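Gripper trials under way at Skevcombe
May 11, 2025

Skevcombe has started side by side trials of two gripper finger sets, the Arkar and the Essien. Same arms, same controller, footwear handling first. Results not out yet. 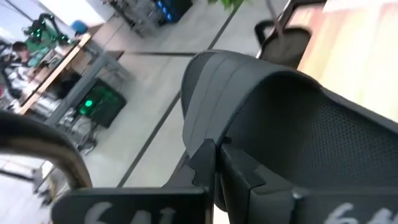 Wrist cameras are half the question, says Sarita Srivastava, who runs the trials. Wide view means the fingers eat up the bottom of the picture, here with a handwritten 64 on them and a mesh chair back right between. She wants to know how much of that a controller can put up with.

Plan is 220 picks per finger set, about 15 a session.

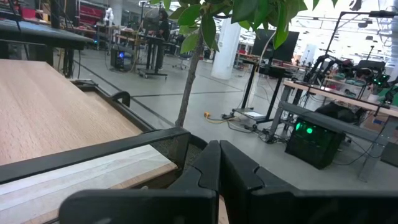
Controller is the Trultesero, in since January. Ama Abugri is handling the tuning and says teh first settings closed too hard on soft soles. Those got changed.
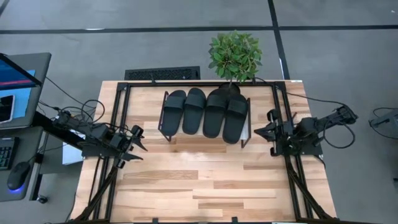 Two arms, one shoe rack, black slides on top.

Soft footwear stays on the list for both sets. Fixed camera gets compared with the wrist ones next.
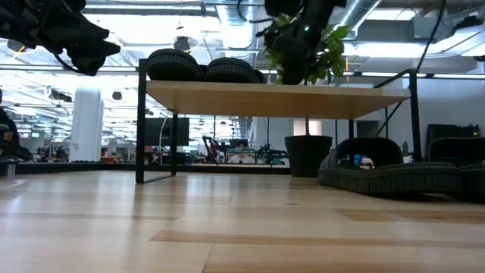
No word on price for either set. Srivastava expects to have numbers out in 14 weeks, maybe sooner if the Essien spares show up.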